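Count the awkward grasps

Opinion, 8/27/24

Every manipulation group I have dealt with reports its demonstration set as a single number. Prarden quotes 4000 episodes. The Bruter release, much smaller, quotes 584. Neither number says much about what the policy will do when a plate comes up at an angle it has not met before.

My view is that an episode count should be treated as a cost figure and kept out of the results section. What matters for training is how the episodes are spread over states, and in particular over states where the task is half done and going poorly. Operators are good at avoiding those. After a fortnight on the same rig they settle on one approach direction, one grip height and one speed, and the set fills up with near copies.

Food handling makes the problem plain. A plate held by the rim is a rigid object with a known shape. A filled sandwich on it is two slices and a soft layer, none of them fastened to the others. Once the plate is tilted nearly on edge, the grasp and the load have to be considered together, and a success label at the end of the episode records neither.

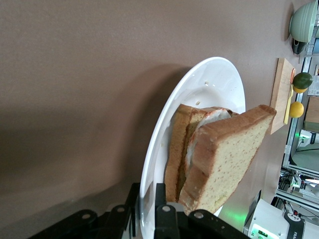 What should be kept

Keep the failures. The Mazza protocol discards any episode in which the load leaves the plate, and in doing so removes most of the evidence on how far a plate can be tipped. I would keep the lot, with the moment of loss marked by hand. Labour is the usual objection. At 15 episodes an hour, marking is a small share of the operator's day.

Keep the clutter as well. Citrus, a cutting board and a mug near the work area cost nothing to set out, and a wrist view trained against a bare tabletop tends to key on the tabletop's colour.

Umitden now assigns each operator 13 starting poses per session, drawn at random – a dull measure, and the operators dislike it. I would still take a set a third the size collected that way over another January of tidy repeats.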